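About Brilivine

Brilivine is a small company in Bedholm. We record how people use their hands, and we prepare these recordings so that robot arms can learn from them. Ffion Gethin started the company, and she still leads the recording floor. Many visitors ask us first about our successes. We prefer to begin with our largest mistake, as it explains how we work today.

What went wrong

In January we delivered a set of 2,000 recordings of lacing tasks to our customer Chege. Their robot arm learned from the set and then pulled the string much too far to one side. It stopped with a force fault, again and again. No person was hurt, but the arm had to stay switched off until the reason was found.

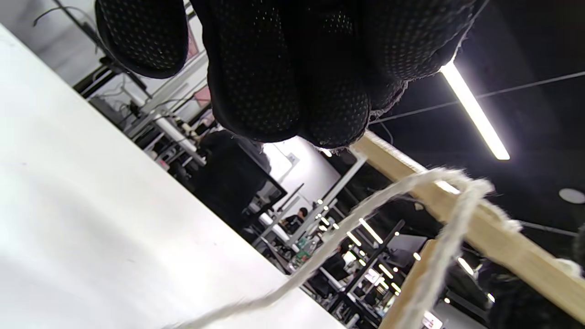
Rope and wood, close to the glove.

The reason was with us. In 742 recordings the position of the right hand did not agree with the position of the left. A wrist tracker had moved a little on its mount during the sessions, and our software, Rosumik, accepted the data without any warning. We had checked the pictures carefully - but we had not checked the two hands against each other.

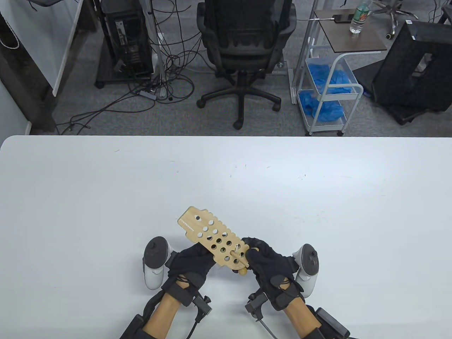 Both hands on the pegboard, with a controller beside each wrist.

How we work now

Every session begins and ends with the same short movement of both hands. If the results are different, the whole session is put aside and a person looks at it. Straps and mounts are checked again after each break.
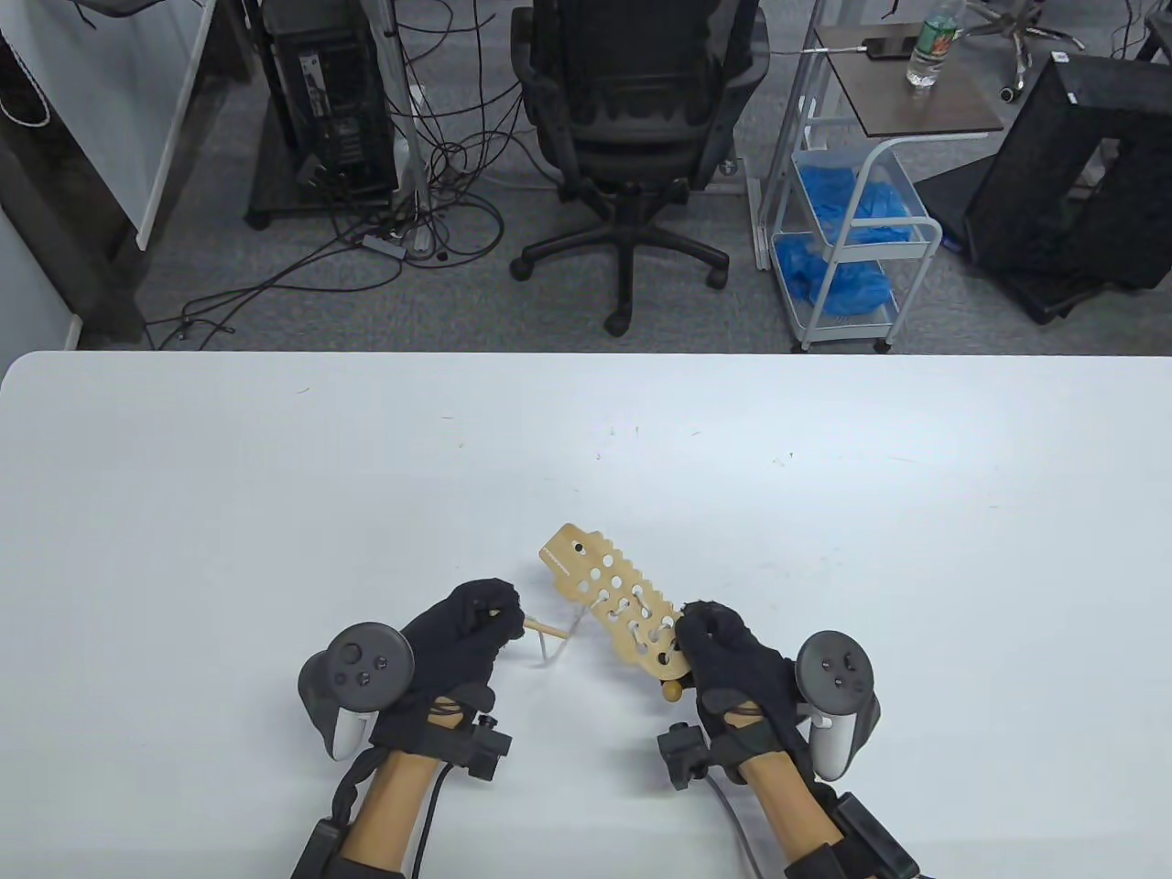 2 min read

Lacing is still our most difficult task. The fingers must hold a thin wooden needle and bring the lace through small holes, so even a small error in the wrist position matters. We recorded 300 of the faulty tasks again and removed the others from the set. Chege received the new set together with our full fault report.

Any operator may stop a session and does not need to ask first. We write down each stop, also when the equipment was found to be in order.

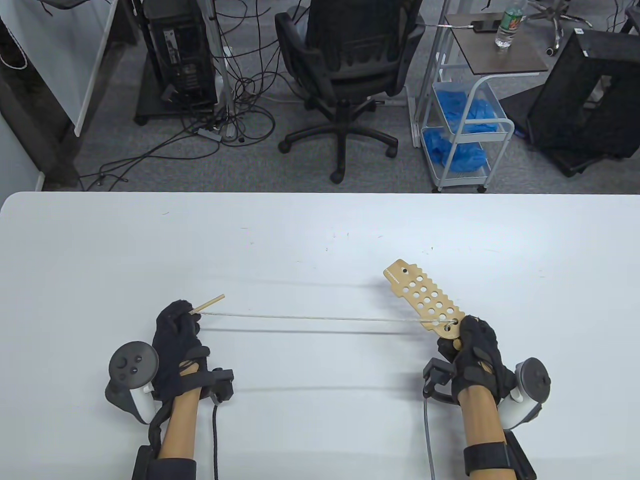 Page last changed: February 2, 2025

A string held between two hands is now part of our tracker test. The operator keeps it stretched, and Rosumik compares the distance between the wrists with the known length. Customers can ask for the test results of any session they have bought. If you find a fault in our data, please write to Ffion Gethin at the Bedholm office and include the session number.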